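Jarura Gripper Fault: Frequently Asked Questions

Last updated 24th May

What went wrong?
The Jarura hand tool began reporting a closed grip while its fingers were wide open. Software at the Flurnport bench took its word for it and logged 17 successful grasps of air.

Was anyone hurt?
No. One operator got a knuckle pinched in January, which was a separate fault and has its own page, its own form and, we're told, its own folder.

What caused it?
The position encoder lost its zero after a brief power dip. It should read 402 counts at fully open. It read 538, a number the software understands to mean "holding something, well done."

How do I know if my unit is affected?
Open the fingers all the way over a clear bit of table and look at the grip status. If it says HOLDING, you have the fault. If it says OPEN, power cycle the tool and look again.

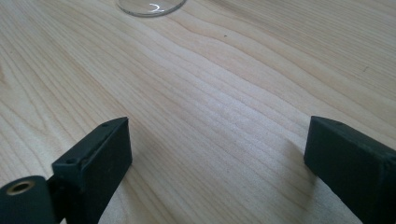
Fingers apart, nothing between them, in both views.
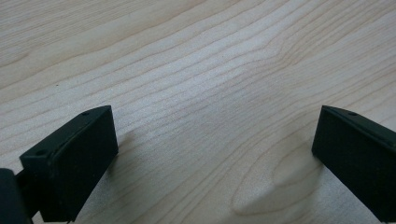 Can I keep using the tool until it's fixed?
Please don't. A tool that thinks it's already holding something won't stop closing when it should, and the force limit depends on the same reading. Unplug it and tag it.

Does restarting help?
Sometimes, for a while. This is how we lost most of a week.

What does the fix involve?
Firmware from Fawzy, followed by a fresh zeroing with the fingers fully open. The update refuses to run below 79 percent battery. We asked why and received a link to the manual.

Do I have to throw out my recordings?
Only those made after the power dip. Lech Kaczorowski at the Sudesberg office has a script that flags the bad ones. Send him the log files, unzipped, and not as screenshots.

Who do I tell if it happens again?
Lech, again. Include the tool's serial number and the count it shows at fully open.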